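Most cable trouble on a workbench comes from two things: wires that bend too sharply and wires that have no label. Both can be fixed in one evening. These steps are the ones I use on my own bench and on the shared ones at the Wutton workshop.

## What you need

- Hook-and-loop strap, cut to length
- A label maker, or masking tape and a fine marker
- Adhesive cable clips
- Side cutters
- Rubbing alcohol and a rag

## 1. Unplug and sort

Turn everything off and pull every plug. Lay the cables out straight and put power in one pile and data in another. Throw out any cable with a cracked jacket or a loose connector. Don't tape it and put it back.

## 2. Label both ends

Write the same short name on each end, an inch back from the plug. Use the name of the device ("lamp," "scale"). Port numbers change. Wrap the label around so the two halves stick to each other like a flag.

## 3. Leave slack where things move

A cable that runs to a fixed box can be cut close. A cable that runs to anything with a hinge, slide or swivel needs a loop. Move the part to both ends of its travel before you tie anything down, and check that the cable never pulls tight. Flat cable bends easily across its wide side and badly along its edge, so set the loop to match.

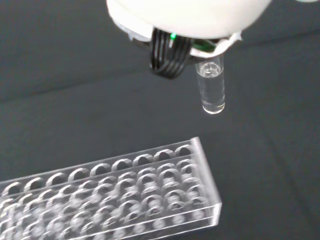 *Black ribbon-like cables looped under a white housing.*

## 4. Stick down the clips

Wipe the back edge of the bench with alcohol and let it dry. Press each clip for 20 seconds, then leave it overnight before hanging any weight on it. I put one every 19 inches on a long run and closer together near a corner. Saturday evening is a good time to do this if the bench is in use all week.

## 5. Strap, then clear the top

Strap the bundles loosely. You should be able to slide a finger under each strap. Run power on one side of the bench and data on the other.

Put back only what you use every day. Small parts go in a rack or tray, and the rest of the surface stays open.
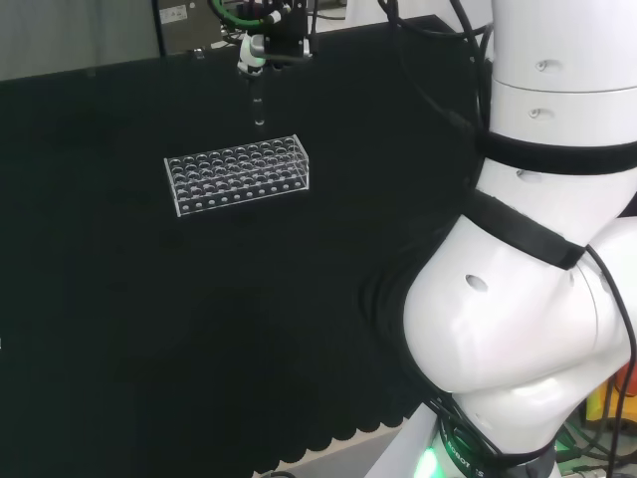 *Clear rack on a black work surface.*

## Upkeep

Check the moving loops every January and replace any label that has started to peel.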